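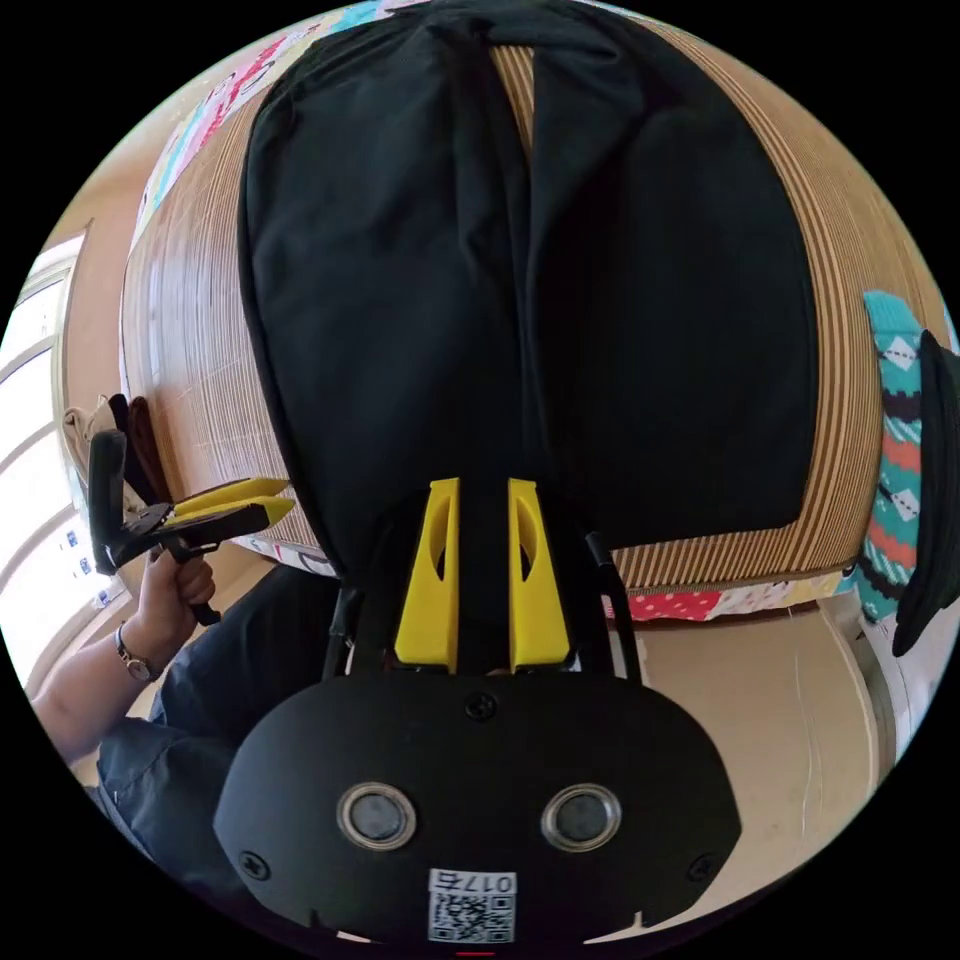

Brasalstead, May 25, 2025

Progress report to the Arriaga Fund: Beltden allotment water scheme

The new main now runs the full length of the Beltden site and 3 of the four standpipes are working. The last is held up by a shared boundary with the railway – we expect written consent in August. Until then the lower plots are using the old dip tank.

Spending to date is £3,120 against the first payment. The trench cost £406 more than quoted, as the contractor hit an old brick drain near the gate. We have taken this from the fencing line and are not asking for extra.

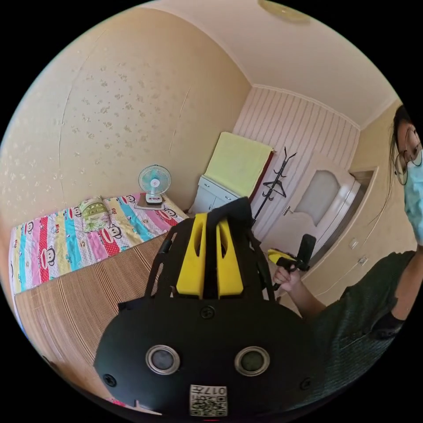 Photo: Citlali Villaseñor

Two 200-litre butts were fitted to the store roof in place of the single tank in our bid. Wuvix supplied both at the agreed price. Plot rents stay as they are this year.

Please confirm when the second payment can be released.

Related reports
Brasalstead hedge planting – final report
Beltden path repairs – interim report
Arriaga Fund: guidance for grant holders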